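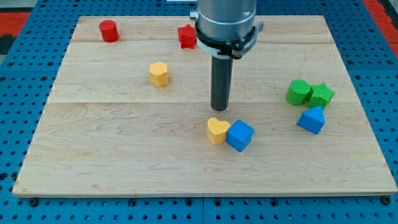 Small blocks, loose pieces and play boards – returns checklist, Nimcombe Toy Library, Godholm

I have put the small blocks and their boards on one sheet this time, as they nearly always come back to us in the same bag and it seemed silly to be filling in two forms for one family's Tuesday-afternoon sort of toy. Please go through it slowly the first few times, with a cup of tea somewhere safe on the windowsill, and you will find it becomes second nature. Do spread the pieces right out before you begin, the way the eight little coloured shapes are scattered over the pale maple board, so that every one can be picked up and turned over by itself. A heap in the palm of your hand is how we missed a split one last January, and I was cross with myself for a good week afterwards. The matte, slightly textured sort need the closest look, I find, as a hairline crack hides in that surface far more easily than it does in a shiny one.

Sheet last revised 18 December 2022 by Xinyi Duan, with comments from Zhuoran Yu where marked ZY.

Set checked: Shape sorter, small, set 2,909
Result: Passed with two notes, see sections 2 and 4

1. Before you start

1.1 Hands washed and dried. Done.
1.2 Table wiped down and the good lamp switched on. Done. The lamp on the left is still flickering, so I used the tall one.
1.3 Loan card found and piece count read from it. Done. The card says 8 pieces.
1.4 Any note from the family read and kept with the card. Done. A very sweet one, saying that their little boy slept with one of the pieces under his pillow and could they please have the set again after the holidays. I have put them down for it!

2. The pieces, one at a time

2.1 Count matches the card. Yes, all eight.
2.2 No cracks, chips or splinters. Run a fingertip round every edge as well as looking. Passed.
2.3 Corners still rounded and comfortable. Note made. One piece has a rough spot on a corner, the kind you get from a stone step. I have taken it back with the fine paper and it feels lovely now, but I should like a second pair of hands on it.
ZY: Felt it, quite happy. Could we write on the card which piece it was, so the next person looks at the same corner?
2.4 Colour firm. Rub each piece ten times with a damp white cloth and look at the cloth. Passed, nothing on it at all.
2.5 No tooth marks deep enough to catch a fingernail. Passed. Shallow ones are a fact of life and may be ignored.
2.6 Nothing sticky, and no smell. Passed.
2.7 Small parts tube. Try every piece in the tube, every way round, without pressing. If any piece drops wholly inside, the set goes on the top shelf with the red label and is lent only to families whose children are all three or over. Red label already on and still readable.
ZY: Please could everybody ask about younger brothers and sisters at the desk as well? People very reasonably tell us the age of the child who wants the toy and forget the baby in the pram.

3. The board

Our boards came from Maksymiv and are planked, so there are seams to think about as well as edges.

3.1 Lies flat. Press each corner in turn and listen for a knock. Passed.
3.2 Seams between the planks closed. Slide a piece of ordinary paper along each one. If it goes in anywhere, put the board aside for gluing. Passed.
3.3 Surface smooth. An old pair of tights pulled over the hand finds a splinter quicker than anything I know. Passed.
3.4 Front edge and underside checked. Passed. There was a raisin.
3.5 No standing water marks or raised grain. Passed. If the grain has come up, a light sanding and a thin coat of the Voltard oil, and then leave it on the rack for two full days. Please don't be tempted to send it out early, however nicely you are asked.
3.6 Where a board is fixed down, all the fixings are tight and none of them stand proud. Does not apply to this set.

4. Cleaning and packing

4.1 Pieces wiped with warm soapy water and a well wrung cloth. Done. No soaking, please, even for the ones that look as though they would enjoy it.
4.2 Air dried on a towel, spaced out. Done.
4.3 Drawstring of the bag short enough and the toggle sound. Note made. The toggle is on its last legs – it grips if you are gentle and slides if you are not. I have swapped the bag for a spare from the drawer.
ZY: We are down to three spare bags. I will sew some more if somebody can find me the blue cotton.
4.4 Pieces counted again into the bag, aloud. Done.
4.5 Card initialled and dated, and the set returned to its own shelf. Done.

5. If something fails

Take the whole set off the shelf, even if only one piece is at fault, and tie on a yellow label saying what you found and where. A cracked piece is never glued. It goes in the tin under the desk, and Zhuoran orders a replacement at the end of the month. If a child has been hurt, however slightly, ring me at home the same day and leave the toy exactly as it came in.

Next full check of this set: on its next return, or at the end of January if it has not been out.

Checked by: X. Duan
Second check, item 2.3: Z. Yu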